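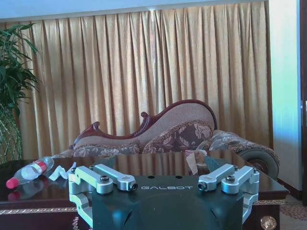
Isthorpe wrote in the margin of the last page that a rule we can't check at the table isn't a rule, it's a wish. Fair, and I've been chewing on it all morning! So this entry is the table-clearing rules again, reworded so each one can be checked by whoever is standing there. April 2026, Plullcombe room, second draft.

Start position. Both grippers open and clear of the tabletop before anyone says go. The old text said "arms ready," and three of us read that three different ways. Open and clear you can check with your eyes.

Speed. Stays at 50 percent of the arm limit in any furnished room. Brarkell wants more for the long reaches and I see why, but furniture edges don't move out of the way and neither does polish. If we raise it, we raise it for the whole sheet and sign it.

Order of items. Rigid or bottle-shaped things first, then soft things, then anything wrapped. I love this one — it came out of going back through 124 logged grasps and noticing how often a tissue got dragged along by a finger on its way to something else. 48 of those would have been avoided by the order alone. Needs a proper recount before it goes on the wall. 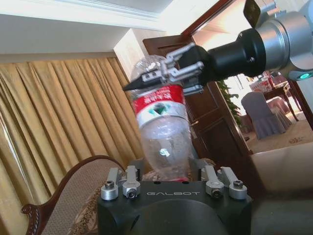

Two-gripper rule. When both grippers are near the same object, one holds and the other waits, and the waiting one doesn't close until the operator has called it. I'd like the call to be a single word. "Take" is short and doesn't sound like "stop" over the fans. Marty's sheet uses "ready" for this and also for the start position, so that has to change whatever else we decide.

Grip force. Thin plastic gets the low preset, always, full or empty. If it slips, we log a slip. No bumping up the force mid-run and writing it down later (I've done it, it makes the numbers useless).

People. One person on the stop button, hands free, no tablet. Anyone else stays behind the arms' reach plus one step. I want to put that line on the carpet with low-tack tape and see if it survives an afternoon. 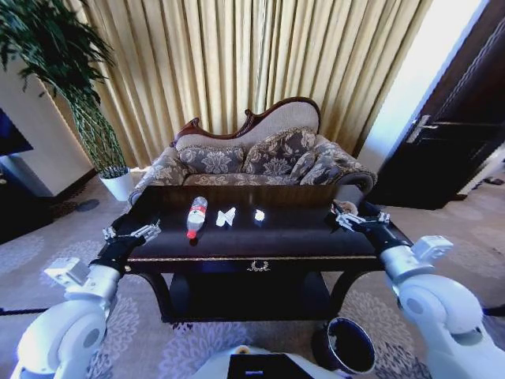

Coffee table setup, both arms over the top, wastebasket in front.

Bin placement still needs wording. "Within reach" is too loose. Maybe: reachable by one arm without crossing the other. Will try that on the next 4 runs and note every crossing.

Also to do: print the stop procedure bigger, ask Isthorpe to mark up this version, find the good tape.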